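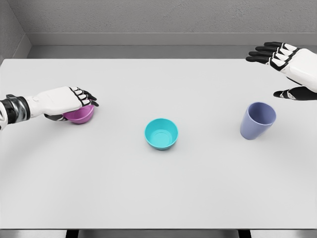
Hand trials in simulation: your questions

Is this a real robot?

No, it's a simulated pair of arms at a simulated white table. We put that first because half the clips we get sent by sellers leave it out.

Why bowls and a cup?

They're dull and they catch hands out. A shallow bowl like the pink one gives the fingers a rim and not much else. The turquoise bowl is deeper, and the tall cup gets narrower towards its base.

Which hands are you comparing?

The Leren five-fingered hand and the Tully two-jaw gripper, both on the same arms. The pink bowl is in the Leren's fingers, with the thumb underneath. It looks convincing. Looks aren't scored.

How many tries so far?

2,132 in the Geltside simulator, of which 1,079 used the Leren. The rest were the Tully. We started in March.

So which one is better?

We don't know yet. Anyone who tells you from simulation alone is selling something. Friction is a number we typed in, and a small change to it can swap the winner.

Do you need five fingers to pick up a bowl?

We doubt it. Flitance, who supply the Leren model, say the extra fingers help with odd shapes. Perhaps they do, but three plain vessels won't settle it.

What counts as a success?

The vessel is lifted and stays up for 10 seconds without slipping. Pushing it along the table scores nothing, however far it goes.

Does using both hands at once help?

It saves time when the vessels are well apart. When they're close together the arms get in each other's way, and we count those runs too.

Will you test on real hardware?

Yes, with two arms, once the controller stops dropping commands. We won't give a date.

Can I have the raw results?

Yes, failures included. Use the contact form and say which hand you want.

Page last changed August 2026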